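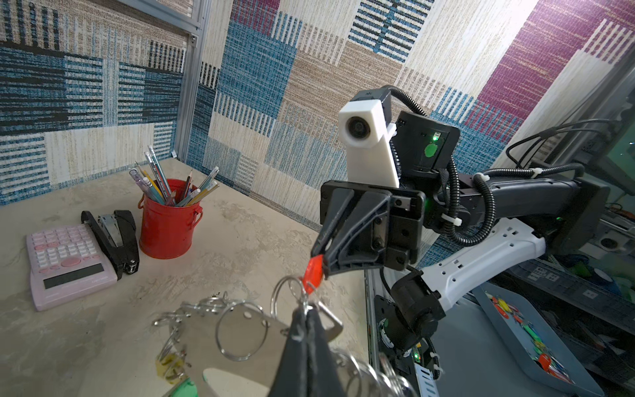

Pevamar Key Control Cabinets

Product line: Pevamar wall-mounted and floor-standing key cabinets
Distributor: Jeddale Facility Supply
Category: Building Access and Key Management

Overview

Pevamar key control cabinets are intended for organizations that hold a large number of mechanical keys and must be able to account for each of them. Typical users include school districts, property management offices, hospitals, vehicle pools and municipal buildings. Every cabinet is supplied with numbered hooks, a printed index and a matching set of plastic key tags.

The line is made up of three models. All share the same hook bar, the same lock options and the same index format, so an office may begin with the smallest unit and add a larger one later without renumbering its keys.

Models

Pevamar Compact
Single-door wall cabinet for small offices, front desks and maintenance rooms. Hook bars are fixed. Supplied with a cam lock and two keys.

Pevamar 177
Wall cabinet with 177 hook positions on adjustable bars. The door opens a full half turn and may be hung on the left or the right at the time of installation. Supplied with a cam lock; a mechanical push-button lock is available at additional cost.

Pevamar Archive
Floor-standing cabinet with 2,216 hook positions on swing-out panels. Recommended for central key rooms. The cabinet must be anchored to the wall or the floor before any panel is loaded.

Construction

Cabinet bodies and doors are formed from powder-coated steel. Door edges are folded inward. Hook bars are steel, with numbers stamped into the bar face, and the numbers remain legible after cleaning with ordinary household products. Solvent-based cleaners should not be used on the door label.

The standard finish is light gray. Customers ordering the Archive model may request white or dark blue. Color requests add to the delivery time and cannot be changed after the order has been confirmed.

Key Tags and Rings

Each cabinet includes one tag and one split ring for every hook position. Tags are molded plastic with a paper insert under a clear window. They are available in red, yellow, green, blue, white and black. Mixed packs contain equal quantities of all six colors.

Jeddale recommends that customers assign tag colors by building or by department before the tags are distributed. A color should keep one meaning throughout the organization. Offices that have assigned colors by floor at one site and by trade at another have generally had to retag when staff transferred between sites.

Tags should show the hook number only. Street addresses, room names and the name of the organization should not be written on a tag that leaves the building.

Replacement tags and rings are sold separately. Rings are offered in three diameters. The large ring is suitable for master sets and vehicle keys but will not fit the Compact hook bar when two sets hang side by side.

Lock Options

Cam lock: standard on the Compact and the 177. Additional keys may be ordered with the code printed on the lock face.

Push-button lock: mechanical, no battery required. The code may be changed by the customer with the door open.

Somogyi cylinder adapter: allows the cabinet to be fitted with a Somogyi profile cylinder, so that it may be included in an existing master key system. The cylinder itself is not supplied. Please state the cylinder length when ordering.

Index and Sign-Out Records

The printed index is held in a pocket inside the door. It lists hook number, key code, door or vehicle, and number of copies. Blank index sheets may be copied freely for use with the cabinet.

A bound sign-out register is available as an accessory. It has 3,000 numbered lines and provides columns for hook number, borrower, time out, time in and initials. Customers who keep their records by computer may request the index as a spreadsheet from the Jeddale order desk.

Installation

The wall must be able to carry the weight of the cabinet with all hooks loaded. Fasteners for masonry and for wood studs are included. Fasteners for hollow walls are not included, and the 177 should not be mounted on drywall alone.

Mount the cabinet with the top hook bar no higher than the shoulder of the shortest regular user. Leave clear space for the full swing of the door. Cabinets are for indoor use only.

Ordering Information

PV-C: Pevamar Compact
PV-177: Pevamar 177
PV-A: Pevamar Archive
PV-201: Tag and ring refill pack, mixed colors
PV-R: Sign-out register
PV-SA: Somogyi cylinder adapter

Orders for the Archive model are delivered on a pallet to the ground floor. Delivery to upper floors may be arranged through Bilanen Freight and is quoted separately. No deliveries are made on Sunday.

Warranty and Returns

Cabinets are covered against defects in material and workmanship under the Jeddale standard warranty. Locks damaged by forced entry are not covered. Unused cabinets may be returned in the original carton with all tags, rings and lock keys enclosed. Cabinets finished in a requested color are not returnable.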